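3.2 Lodging a cargo claim in Temard

Before you start. Have the bill of lading, packing list and survey report saved as PDFs. Claim window closes 8 days after delivery, so get the notice in first and fix the rest later.

1. Log in, open Claims, hit New.
2. Enter the policy number. No spaces or dashes, it wont take them.
3. Pick the cover type. If the policy is in the Brindau book choose Open Cover, even for a single shipment.
4. Enter the declared value in the currency on the invoice. Do not convert it yourself.
5. Add the goods line by line. Glassware and bottled liquids go under code 319.
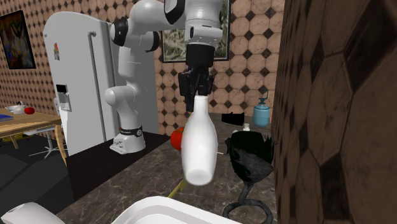 Līga Mägi: Code 319 kept bouncing for me until I filled in the packing type as well. Might be worth putting that in the step.

Noted, packing type is required for 319. Leave it blank and the line drops out when you save. No warning.

6. Attach documents. Limit is 3 files per line, merge them if you have more.
7. Tick Notice to Carrier and put the date sent. Format is day then month, e.g. 26th October.

CAUTION: Do not press Submit until the surveyor is assigned. Once submitted the value field locks and only Rätsep can reopen it.

Note: partial losses. Enter the sound value and the damaged value seperately. Temard works out the percentage.

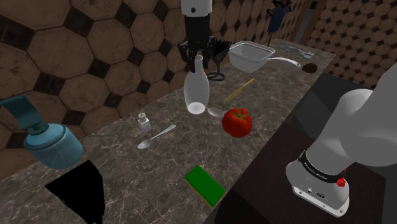
Fig. 8. Glass bottle, kitchen counter.

8. Assign the surveyor. Dira users, pick from the drop-down. Everyone else, type the name in full.
9. Submit. Write down the claim reference before closing the window.

Salvage: leave at Unknown unless you have an offer in writing. Can be changed any time before settlement, see 3.3.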